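Burgate (workshop robot)

Burgate is a two-armed tabletop robot built in a shared workshop in Prerklow. Its makers describe it as a low-cost machine for household chores, a claim that rests mostly on one job: moving fruit between a basket and a plastic bag. The arms are bolted to a metal rail along one side of a small walled enclosure with a marble-patterned floor. 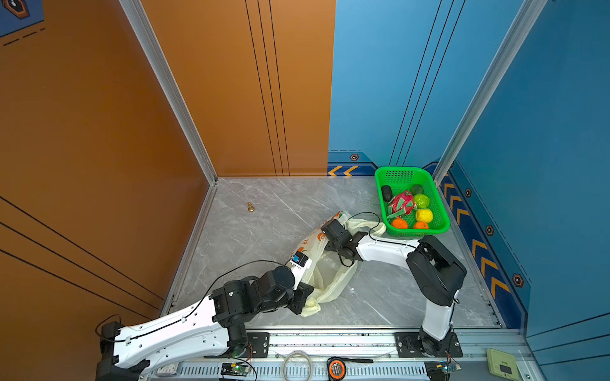
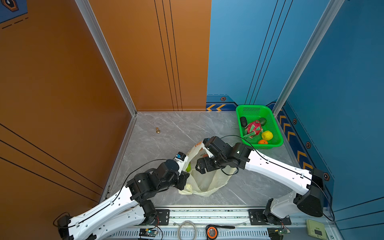 Burgate's two arms at the plastic bag, with the green fruit basket behind.

The build log, kept under the name Fedoruk, lists 2956 attempts at the bag task and counts 911 as successes. It does not say what a success is. An attempt in which a person straightened the bag halfway through may or may not be included — the log is silent on this, and later summaries repeat the figure without comment.

Cost is also disputed. The parts list comes to more than $300, but it leaves out the motors, which were salvaged from an earlier project called Dastuver. Copies built from new parts would cost a good deal more.

No result from outside the enclosure has been published. A second version was promised for November, with the same arms and a wider rail.

See also: Dastuver; Robot arm; Shared workshop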